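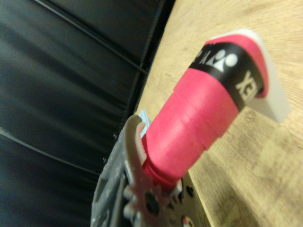

Lill Sports Hall: second progress report, covering the period to the end of August

We are pleased to report that the hall now has a roof which keeps out rain over all of the courts, including the one that used to be known as the paddling pool. The grant paid for the re-covering of the north slope and for new gutters, and both were finished a month later than we told you they would be. Two weeks of that went on weather. The rest went on a discussion between our roofers, Dridisier, and their suppliers about what shade of grey had been ordered. It is a perfectly good grey.

Use of the hall

Membership stands at 139, against 98 when the grant was made, so that is 41 new people, some of whom have even been seen twice. Badminton still takes up most evenings. The over-sixties session has outgrown its slot and now runs until noon, to the displeasure of the lunchtime table tennis, with whom talks continue. The junior group has 16 regulars. We had promised you 20 and had hoped you might not remember, but the application form is a matter of record. A second leaflet has gone out to the schools, this time with the right phone number on it.

Heating

Less good news. The old boiler passed its inspection in the sense that the inspector did not switch it off. Brorneo have quoted for a replacement and for a timer that ordinary people can understand. Their price is higher than the sum set aside, and we would like to move what is left of the flooring money across to meet it. The floor can wait another winter. It has waited through plenty already and bears us no grudge.

Money

Spending on the roof came in slightly under budget, an event so unusual that we added it up again. Hire income is up, helped by a dance class from Prurberg who pay on time and leave the chairs stacked. Insurance has also gone up, for reasons explained to us in a letter of 4 pages that we have read and still could not repeat to you.

Still to do

The outside light over the car park steps is on order. The changing room doors have been planed and now close, though one of them is reluctant to open again. Signs crediting your support are up in the entrance and beside court two, spelled correctly on both.

We would be grateful for a decision on the flooring money before the cold weather, and the accounts to the end of August are attached.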